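Das Angebot aus Kedville

Jouko Koivisto prüfte Angebote. Er tat das seit elf Jahren für die Einkaufsgemeinschaft Ladefoged, erst Kaffeemaschinen und Bodenreiniger, später alles, was einen Akku hatte. Man schickte ihm einen Ordner, er fuhr hin, er schrieb zwei Seiten, und am Ende der zweiten Seite stand Ja oder Nein.

Der Ordner zu Linora war dünn. Linora war ein Paket: ein Paar Handgreifer, eine Kamera für den Kopf, ein Ladegerät, dazu die Auswertung. Anbieter war Skolalora, eine Firma mit Sitz in Kedville. Wer das Paket mietete, ließ die eigenen Leute ihre Arbeit mit den Greifern vormachen, schickte die Aufnahmen ein und bekam später ein Programm für einen Roboterarm zurück. So stand es auf dem Deckblatt. Der Preis stand auf der letzten Seite: 3.622 Euro im Monat, Schulung inbegriffen, Versand nicht.

Koivisto nahm den Zug. In Kedville lag noch Schnee vom Dezember, grau und fest an den Bordsteinen. Der Weg vom Bahnhof führte an einer Gärtnerei vorbei, die geschlossen war.

Der erste Tag

Eine Frau namens Vera holte ihn unten ab. Sie trug schon die Kamera auf dem Kopf und entschuldigte sich nicht dafür. Im Treppenhaus fragte er, wie viele Aufnahmen sie habe.

»Von den Blumen?«, sagte sie. »2.094. Brauchbar sind 1.654.«

»Und der Rest?«

»Verwackelt. Oder jemand hat dazwischengeredet und ich habe hingeschaut. Wenn ich hinschaue, schaut die Kamera auch hin.«

Er schrieb die beiden Zahlen auf. Im Ordner war nur die erste genannt.

Der Raum war weiß und hell. Am Fenster roch es nach Heizung. Vera setzte ihn an den Tisch und erklärte ihm die Griffe, knapp, wie man jemandem einen Mietwagen erklärt. Zudrücken, loslassen, nicht ruckeln. Die Markierung oben auf dem Greifer nicht mit dem Ärmel verdecken.

»Ich soll das selbst machen?«

»Sie sollen doch schreiben, ob es jeder kann.«

Das stand tatsächlich in seinem Auftrag. Er versuchte, eine Blüte zu fassen, und schob stattdessen den ganzen Strauß über den Tisch. Beim zweiten Mal knickte er einen Stiel. Es waren künstliche Blumen, der Stiel ließ sich geradebiegen. Vera wartete, bis er die Greifer abgelegt hatte, und nahm sie dann selbst.

Sie beugte sich über den Tisch und arbeitete ohne Eile. Er hörte auf, sich Notizen zu machen. Seine Mutter hatte Blumen so gesteckt, mit kleinen Pausen, in denen sie nichts tat als schauen, und er hatte als Kind nie verstanden, worauf sie wartete.
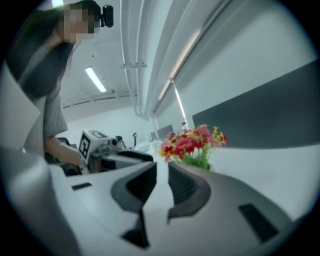

Der zweite Tag

Am nächsten Morgen führte man ihm den Arm vor. Er stand ein Stockwerk tiefer hinter einer Scheibe und steckte Blumen in ein Gefäß. Der Vertriebsleiter sprach die ganze Zeit. Von 56 Versuchen in der Nacht seien nur wenige misslungen, sagte er, und Koivisto bat ihn, das schriftlich nachzureichen.

Dann sah er etwas und trat näher an die Scheibe. Der Arm hob eine Blüte, führte sie über das Gefäß und hielt an. Einen Moment lang geschah nichts. Dann senkte er sie hinein.

»Warum wartet er?«, fragte Koivisto.

»Eine Verzögerung in der Steuerung«, sagte der Vertriebsleiter. »Wird mit der nächsten Fassung behoben.«

Vera stand hinten an der Tür, ohne Kamera diesmal, mit einem Becher Tee. Sie sagte nichts. Später, auf dem Gang, fragte er sie, ob es eine Verzögerung sei.

»Das bin ich«, sagte sie. »Ich warte da immer. Ich muss sehen, wo noch Platz ist.«

»Weiß er das?«

»Ich habe es gesagt. Er will die Pausen herausschneiden lassen. Dann schafft der Arm mehr in der Stunde.«

Koivisto fragte, ob die Sträuße dann noch etwas würden. Vera zuckte mit den Schultern. Das müsse man ausprobieren. Sie habe ab Montag jedenfalls Handtücher.

Der Bericht

Im Zug schrieb er die erste Seite in einem Zug herunter. Einarbeitung: kurz, Anleitung ausreichend. Griff: für kleine Hände gut, für seine etwas eng. Ausschuss bei den Aufnahmen: im Angebot verschwiegen, bei der Preisverhandlung ansprechen. Versandkosten klären.

Die zweite Seite dauerte länger. Unter »Auffälligkeiten« schrieb er: Das Gerät hält vor dem Ablegen kurz an. Er strich es und schrieb: Das Gerät übernimmt die Arbeitsweise der Person, die es anlernt. Er las den Satz zweimal und ließ ihn stehen. Darunter setzte er eine Bedingung für den Vertrag – der Anbieter darf die Aufnahmen nicht ohne Zustimmung des Mieters kürzen.

Er datierte den Bericht auf den 2018-03-03 und unterschrieb. Das Feld für Ja oder Nein war noch leer, als der Schaffner kam. Koivisto suchte seine Fahrkarte, fand sie im Ordner und steckte sie wieder ein. Dann schrieb er Ja und klappte den Ordner zu.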